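**Anybody else's plant getting arms on the clearing tables?** (station 4 is ours)
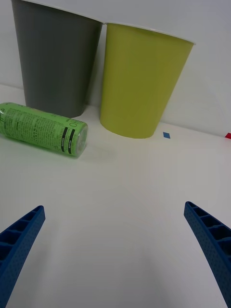
### zane_n

So I'm on the returns line at Primero and since March we share the tables with the new arms. Cups, cans, whatever comes back. I used to clear, now I mostly set out and watch. My wrists feel great! My brain, not so much. Anyone else?

### elina_v

Same at our place. They cut the clearing crew from 14 people to 4 and called it "reassignment." Glad about your wrists, but ask where everybody went.

### zane_n

Nobody's gone here yet, two moved over to packing. And Piret runs the software side now, she was a sorter like me. She got a raise out of it.

### tamosiun

One raise. How many people asked for that job?

> two moved over to packing

Is packing the same pay? Ours wasn't.

### zane_n

Ok fair, packing is a bit less. I didn't know that until I asked Piret just now.

### irka57

I'm going to disagree with elina a little. I'm 59, I did this by hand for years, and I'd take watching over reaching any day. What I hate is the lying-down cans. Arm stops, light goes on, I walk over, and that's my whole shift, back and forth. Who do I talk to about moving the reset button??

### elina_v

Your rep, and get it in writing. We got ours moved to the near side of the table in roughly a week.

### irka57

Will try, thanks hon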